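Folding sweatshirts: is there a way that survives the drawer?

bunting57
Posted 20 April 2022
I have folded the same gray sweatshirt every week for years and every week it comes out of the drawer looking like it lost an argument. T-shirts I can do. Sweatshirts have opinions. What's the method?

Dakier
Sleeves straight across the back, sides in, bottom up. My mother taught me on the bed, which is still the best folding table in any house.

storkudex
Sleeves straight across gives you a lump in the middle the size of a dinner roll. Fold them down along the sides so they lie flat against the body.

Dakier
My lump and I have been happy together for 30 years, thanks.

bunting57
OK, tried it on the bed with a cloth down over the red blanket. I'd call it a rectangle. The neck has other ideas and so does the top edge, but the bottom is nearly straight and I'm taking the win.

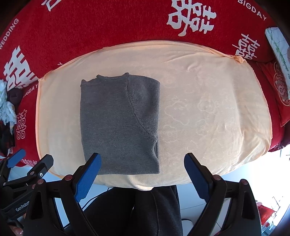 What do you do with the hood if the sweatshirt has one?
Fold the hood down flat over the back before you touch the sleeves, then carry on as if it weren't there.

storkudex
Agree on the hood. Still don't agree on Dakier's sleeves.

Illater
Or you could all hang them up. I own 50 hangers and a closet rod and I have never once had this conversation.

Dakier
Enjoy your shoulder bumps. A heavy sweatshirt on a wire hanger grows little horns.

Illater
Padded hangers. I'm not an animal.

jade_rudd
Roll them. Fold in half the long way, sleeves on top of each other, roll from the bottom. You can see every one when you open the drawer.

storkudex
Rolled sweatshirts take up the whole drawer. I tried it in July and had to move my socks to the kitchen.

bunting57
Going with sleeves down the sides for now. Drawer shut on the second push, so we'll see on laundry day.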